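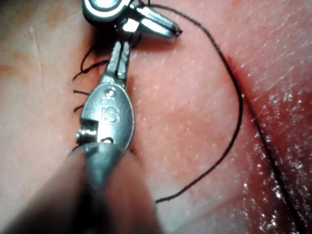 ## 7.2 Jaw Fault During Suture Practice (Code 193)

Code 193 means the Stellora controller commanded a jaw to move and the encoder reported a different position. The arm holds where it is. The jaw may keep its grip on the thread or needle.

**CAUTION:** Do not pull thread against a held jaw. Cable damage from pulling is not covered.

1. Take both hands off the controls and release the pedal.
2. Check on the monitor what each jaw is holding. 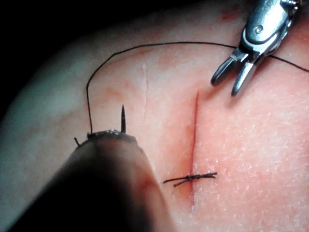
**Can I clear the fault while a jaw still holds the needle?**
Clear it only after the needle has been secured with a hand tool. The jaw can open without warning when power returns.

3. Press Stop on the Breltus console. Wait for the amber light.
4. Cut any thread that runs between the two instruments.
5. Back out the faulted arm with the manual release, along the line of the shaft. 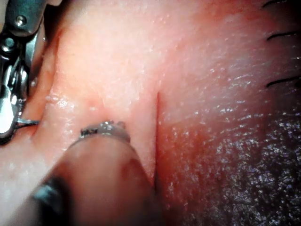

### SAFETY: HANDS NEAR THE INSTRUMENTS

Keep fingers clear of the jaws and wrist joints until the amber light is steady. Remove rings and bracelets before using the manual release.

6. Refit the instrument and run Jaw Test 2.
7. If the code returns, tag the instrument and send it to Stalulport Service, attention Lino Donati, with the log file. 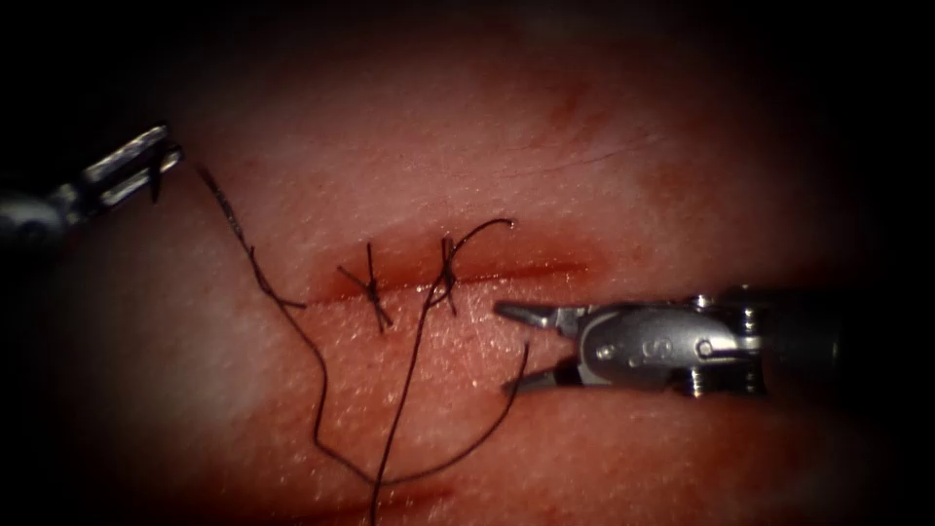 *Fig. 7-2. Two instruments over the practice pad, incision partly closed.*

Note: Controllers with serial numbers below 1329 show this fault as "JAW POS" with no code.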